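Appel à participants : étude d'usage sur le rangement et l'égouttage de la vaisselle à plan de travail réduit

Référence : 331
Date de publication : 19 mars 2021
Organisme : Favia, laboratoire d'usage des équipements ménagers
Lieu : site Wirnetti, cuisine d'essai du rez-de-chaussée

Objet de l'étude

Favia recrute 40 participants pour une série d'essais portant sur les gestes de dépose, d'égouttage et de reprise de la vaisselle courante. Les essais s'inscrivent dans le projet Modise, consacré aux plans de travail carrelés et à l'encombrement des égouttoirs à plateau. Les résultats serviront à rédiger des recommandations dimensionnelles destinées aux fabricants et aux bailleurs de logements meublés.

Déroulement

Chaque participant effectue deux séances individuelles de 98 minutes, pauses comprises. La première comporte une mise en place libre : assiettes, bols et couverts sont disposés selon les habitudes du participant. La seconde suit un protocole imposé, avec variation de la position de l'égouttoir par rapport au mur et au bord du plan. Un questionnaire écrit est rempli à l'issue de chaque séance. Il porte sur l'accessibilité des emplacements, la stabilité perçue des pièces et le nettoyage des joints sous le plateau.

Les séances ont lieu en juillet, le matin ou en fin d'après-midi. Les deux rendez-vous sont espacés de six jours au minimum.

Profil recherché

- Être majeur et faire la vaisselle à la main au moins quatre fois par semaine.
- Disposer chez soi d'un plan de travail de longueur inférieure à deux mètres.
- Lire et écrire le français couramment.
- Ne pas présenter d'allergie connue aux produits vaisselle usuels.
- Ne pas travailler pour un fabricant ou un distributeur d'articles de cuisine.

Gauchers et droitiers sont admis. Les personnes ayant participé à la campagne Flesinley ne peuvent pas candidater, le protocole étant en partie identique.

Indemnisation

Une indemnité forfaitaire de 60 euros est versée par virement après la seconde séance. Les frais de transport sont remboursés sur justificatif. Une séance interrompue du fait du laboratoire est indemnisée intégralement.

Données recueillies

Les réponses sont enregistrées sous un code numérique et conservées pendant trois ans. Le participant peut se retirer à tout moment, par simple demande écrite.

Candidature

Adresser une lettre de 1000 caractères au maximum, précisant le type d'égouttoir utilisé à domicile, les dimensions du plan de travail et les créneaux souhaités. Indiquer la référence de l'appel sur l'enveloppe. Dépôt à l'accueil du site Wirnetti ou envoi par courrier. Les candidatures incomplètes ne sont pas traitées.

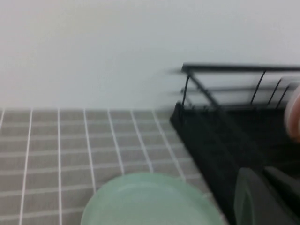

Plan carrelé gris, assiette vert pâle et égouttoir noir à plateau.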